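Ravwood open day: notes from the finishing hall

Sunday, November 10, 2019

Ravwood opens its linen works to the public on 2 days each year, and the autumn one is the quieter. The site lies on the Salcombe road, with parking behind the boiler house. Visitors sign in, collect a hairnet and follow a yellow line through the weaving shed, the dye house and the finishing hall. I had seen the looms on an earlier visit, so most of my time went on finishing.
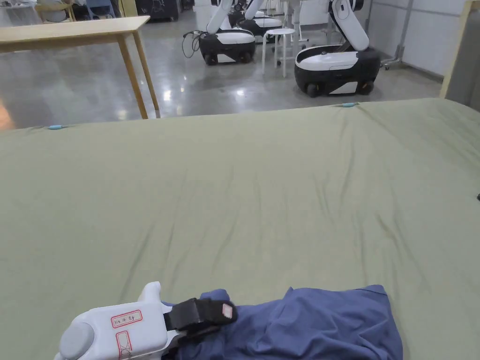 2 min read

Finishing covers everything between the loom and the box: washing, drying, pressing, hemming and inspection. The washing line is a Mösli, bought second-hand, with a stated capacity of 2,000 metres per shift. It runs well below that. The limit is the dryer, which has to be slowed for the heavier weights, and a replacement is due in December.

Shrinkage is checked on a sample from every batch. A square is marked at 100 cm each way, washed, dried flat and measured again. The works accepts a loss of 2 cm in the length and slightly less across. Anything outside that goes back through the wash before cutting – a slow remedy, but cheaper than a returned order.

Dyeing is done in the piece. Greens are said to be the most troublesome shades, particularly the greyer ones, where a small error in the yellow shows up under shop lighting. Samples are compared in a light cabinet under daylight and tungsten settings. The guide passed two near-identical swatches round the group and opinion was divided on which was the reject.

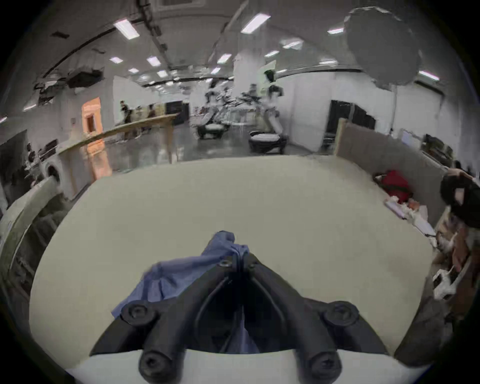
Hemming is still partly a bench job. The long sides go through an automatic folder, while corners are turned and stitched by an operator. Thread is Reltine, a polyester-cotton core spun type, chosen after an all-cotton thread kept failing at the corners in wash tests. Output is 3,000 finished pieces in a normal week, pillowcases included.

The tour ends at the seconds shop. Prices were fair and faults were marked with a chalk ring. The dye house was too crowded to hear the guide, and the effluent plant was closed for maintenance. Tea was served in the old warping room until four.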